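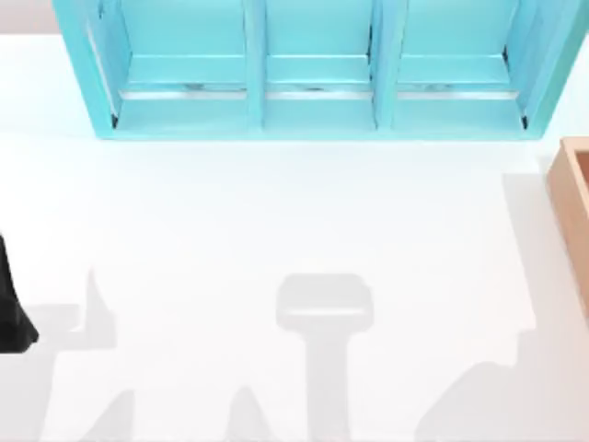
Two-Arm Sorting Cell: Project Report
Drustby Shared Workshop, student group Talon
22 April 2024

1. Purpose

Our group wants to build a small tidying station with two arms on one table. Before we cut any material in the workshop, we decided to make the full cell in simulation and to test the layout there. This report covers the simulated part, which we started in October. The real table is half built and will be reported separately.

2. The layout

The table is white and has a turquoise shelf with three open compartments along the far side. The middle compartment is narrower than the other two. We kept this on purpose, so the planner must handle one place where the gripper has little room. A wooden box stands on the right. The arms are the Bronine model, which we drew again from our own measurements, with black two-finger grippers.

The shelf was the part which took us the most time. In the first version the dividers had no collision shape, and an arm could pass through them without any error message. We found this only when we compared the contact log with the video. 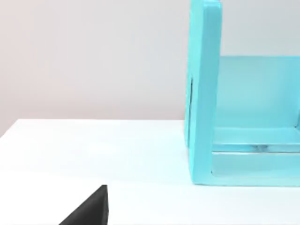 After this correction we gave every panel its own collision shape, also the back panel and the base. The simulation became slower, but the contacts in the log are now believable. We also set a safety distance of 20 mm between the fingers and the side panels. With 5 mm the planner found shorter paths, but a small error in calibration was enough to touch the shelf.

3. Camera views

We render one overview and closer views near the grippers. The close views are useful for the last part of the approach. Their weak point is that large objects do not fit inside them. The wastebasket is the best example, because its ribbed wall and its opening are seldom visible together.

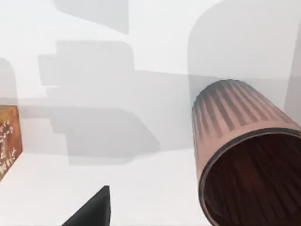 Shadows were a second difficulty. Our detector is trained on color images, and on a white table it sometimes marked the shadow of an arm as an object. We made the light softer and added 900 training images with shadows only. The false marks became fewer, but they are still there.

4. Results

We ran 25 trials of the complete routine with the final settings. Most failures came from grasping the wastebasket when it lies on its side. We do not have a good solution for this yet. The Kelemen gripper pads, which we ordered for the real arms, may help, but we cannot model their friction well.

5. Next steps

Finish the real table, measure the shelf again after gluing, and repeat the same trials.

14 shares | 3 comments

Comments

benchrat: Did you try a depth camera for the shadow problem? It would ignore them.

Talon group: Thank you for the question. We have one in the workshop but did not model it yet. It is on our list.

mirelle_k: Please post the shelf drawing when the real one is glued, I want to make the same with four compartments.

We use cookies to remember your settings. By continuing to read you accept this.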